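Kunitz compares two grippers and three camera positions before August deliveries

Drovside, May 4, 2020

The small automation company Kunitz has finished the first part of a comparison between two robot grippers and three camera positions. The work is done for Kļaviņa, a packer of spices and dry baking goods, which wants a robot arm to take small closed jars from a table and put them into a shipping box. All tests in this first part were made in simulation. Tests with a real arm will follow in August, when the delivery of the parts is expected.

The task looks easy for a person. The jars are short, the lids are round, and all of them stand upright. The difficulty is that they stand very close to each other. A two-finger gripper needs a free place for both fingers, and in a tight group this place is often missing. If a finger comes down on the lid of a neighbor, the jar can tip over and push the others.

For this reason the test team at Kunitz chose a group of nine jars as the standard start position. Four lids are red, two are green, and there is one each in blue, yellow and gray. The colors were chosen so that the software must sometimes find one special jar and sometimes choose between several jars of the same color.
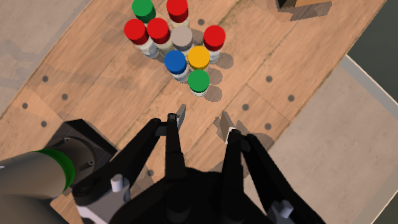
Why was a two-finger gripper tested first, when suction cups are so common in packing?

Kļaviņa uses lids from several suppliers, and some of them have ridges or a raised edge. A suction cup does not close well on such a surface. The company also wants to use the same tool later for small bags and for paper boxes, and a gripper with fingers was considered the safer choice for this.

Two versions of the gripper were compared. The first one closes the fingers in parallel during the whole movement. The second one, which is called Gitel in the project, has a softer control: it measures the current of the motor and stops when the resistance becomes higher than expected. The shape of the fingers is the same in both versions. Only the controller is different, and so the results can be compared directly.

Each version made 288 attempts from the same list of start positions. The version with the simple controller lifted the correct jar and put it into the box 228 times. The Gitel version had a better result in the middle of the group, where the fingers touch other jars more often, but it was slower at the outer jars. In many of these attempts it stopped too early after a light contact and had to begin again. Kunitz does not want to give a total for Gitel yet, as one setting was changed during the series and a part of the attempts must be repeated.

Aivar Priedītis, who leads the tests, explained that speed is less important in this phase. The customer can accept a slow arm, he said, but a broken jar means that the line must be stopped and cleaned. The team therefore writes down every contact with a second jar, also when the attempt ends well.

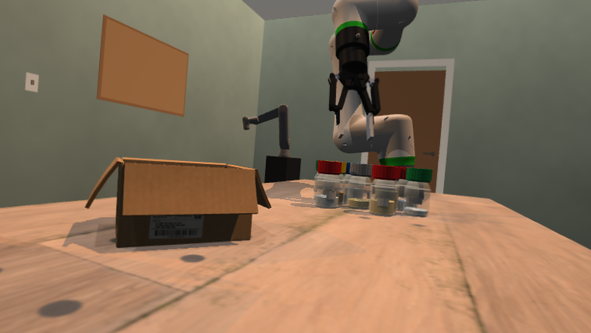

Three cameras, one of them on the arm

The second question was where to put the cameras. The team tried a camera close to the gripper, a camera at the side which also sees the box, and a camera at the far end of the table which looks toward the arm. The software received the pictures from one camera, from two, or from all three.

The camera near the gripper gave the best results for the last part of the approach. It shows the gap between the lids from above, and the software can correct the position of the fingers until they are very close. Its weak point is the beginning of the task. When the arm is turned toward the box, this camera does not see the jars at all, and the software must remember where they were.

The view from the far end of the table was better than the team expected. It keeps the whole group of jars in sight during most of the work, also when the gripper is high up. The arm covers little from this side as long as it stays behind the jars. When the gripper comes down in the middle of the group, the rear jars can be hidden for a short time, and here the side camera helps.

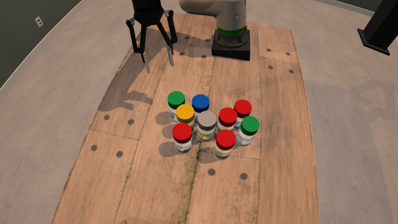
The side camera alone had the lowest result. From a low angle the front jars hide those behind them, and two lids of the same color can look like one object. The team will still keep it for the real tests, as it is the best camera to check if a jar has arrived in the box and if it is standing correctly there. It will be used for checking and not for guiding the fingers.

With all three cameras, the time for one decision of the controller became longer by about 17 percent. Dace Lepik, who wrote the camera part of the software, thinks that most of this time can be saved by reading the side camera less often. In her plan, it will be read only before the arm begins to move and after the fingers have opened over the box.

Shadows were another subject. In the simulation the lamp can be moved freely, and the team made a series in which the shadow of the gripper fell next to the jars. The simple color search made mistakes in this series, mainly with the gray lid. The newer search, which uses color and shape together, had almost the same result with every lamp position. Lepik wants to repeat this with real lamps before she believes it completely.

The simulated room also contains things that have no function in the task, such as a door, a wall outlet and a second, smaller arm. They stay in the model for all series, so that the software learns to work with a normal background.

For the real tests, Kunitz will build a table with the same dimensions in its hall at Drovside. The glass jars will come from Kļaviņa and will be filled with different amounts of product, as the weight changes how strongly the fingers must press. The start will be with half of the maximum speed. If the results are good, 11 working days are planned for the whole series, including the time for changing between the two controllers.

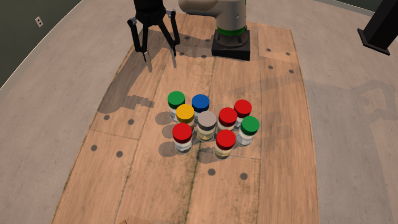 Gordon Landry would like to see the same comparison with wet lids, and he asked if the fingertips will get a rubber surface before August. A smooth metal tip slides easily when there is a little oil or water on the lid, he wrote to the company after reading its first report, and a simulation usually makes the friction too good.

Kunitz answered that the friction value in the series was set lower than the standard value of the program, but that wet lids were not included. Two types of fingertip cover have been ordered, one of rubber and one of a softer foam. They will be tested on separate jars first, and the better type will then be used in the group of nine.

The list of start positions will be given to interested companies on request. The videos of the failed attempts are included, sorted by the controller and by the color of the lid. Questions about the list can be sent to Fidel Cisternas at the Drovside office.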